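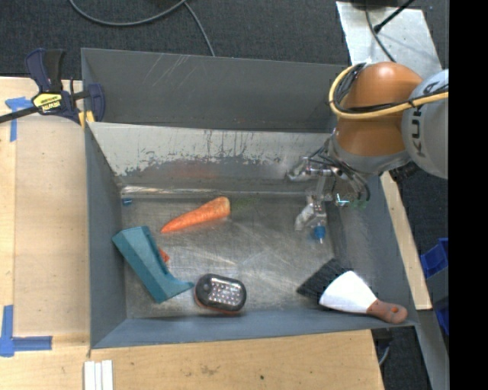 Carrots, week whatever

3 min read

Quick one tonight, I have 11 tabs open and bread in the oven.

So. Root vegetables. I said in October I was going to cook through the winter without buying a single salad bag and so far I've kept to it, mostly. Carrots every day, pretty much. Carrots in soup, carrots grated with lemon, carrots roasted until the ends go black (best part, don't argue).

The recipe people keep asking for is the caraway one. It comes from Radoslava Danko, who had the flat under ours in Grotau and cooked with her door open. She never wrote it down. What I have is my version of what I remember eating at 24, so take it how you like.

Carrots, a big bunch. Cut on the slant, thick. Butter, more than you think. A spoon of caraway seeds, crushed a bit - bottom of a mug works fine. Pinch of sugar, salt, a splash of water. Lid on, low heat, leave it alone. Then lid off, heat up, let the water go and the butter start to catch. Vinegar at the end. Not balsamic, please. Plain.

I've tried it with cumin. Different dish. Fine, but diferent.

Other things from this week, no order:

Parsnips were woody. All of them, three different bags. Cut the cores out and made the rest into mash, which the kids would not touch.

Beets. Boiled whole, skins slipped off under the tap, my hands still pink on Thursday at a work meeting. Kept them under the table.

Storage. I got a long email about this after the last post. I keep carrots in a box of damp sand on the back steps, tops twisted off first. The tops pull the moisture out and you get bendy carrots by the weekend. If you have bendy carrots anyway, cold water for an hour, they come back. Most of them. The rest is stock.

And peeling! I have stopped. A scrub is enough unless they're really old. My mother is horrified and peels hers over the sink when she visits, then peels mine too.

Money, for those who asked. I wrote down every vegetable I bought since the start and the total is 374, which is less than last winter by a good bit, but I also ate at my sister's a lot so don't read to much into it.

Next week is celery root, if the man at the market has any left. He had two last time and one was the size of my head. I took the small one.

Bread's beeping. Caraway carrots again tomorrow, with eggs.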